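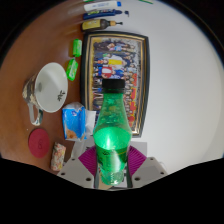

How tightly should a hand-held gripper close on a plastic bottle? Just enough to keep it upright without denting it, and the only way to find that point is to try it on the bottle you mean to use.

Good practice for tabletop grasp sessions
Posted in February by the Retel workshop desk

Search this site Go

The Ernari guideline runs to 166 clauses. I doubt anyone follows them all. Most are about paperwork, and a tidy log won't rescue a bad grasp. I'd keep 4 of them.

1. Set the fingers wide before you approach. Coming in half closed saves a moment and knocks things over.

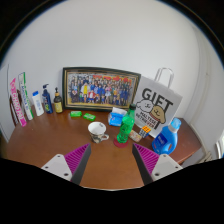 Fingers open, with bare tabletop between them.

2. Line up both fingers before closing. The Zetomance checklist says to "center by feel." I don't trust feel. Look at both contact strips, then close slowly. 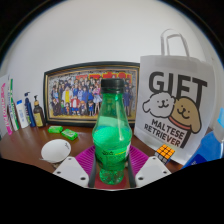

Bottle upright between the two contact strips.

Clear plastic is a fair test of your patience. Retel's own notes claim it needs no special handling, and I have yet to see the numbers behind that.

3. Leave the clutter alone during a run. Murín wants the table cleared to a single object, but people don't live at tables like that. If you must move something, end the run first and start a new one. 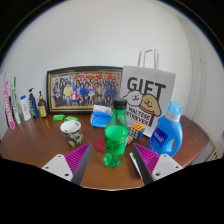 4. Open fully before backing away, and go straight back. A sideways exit can drag the object with it. Repeat the grasp 12 times before you call a setup good. The guideline accepts 2, and I wouldn't sign off on that.

Write down the misses too.

Contact the workshop desk | Copyright Retel | Back to top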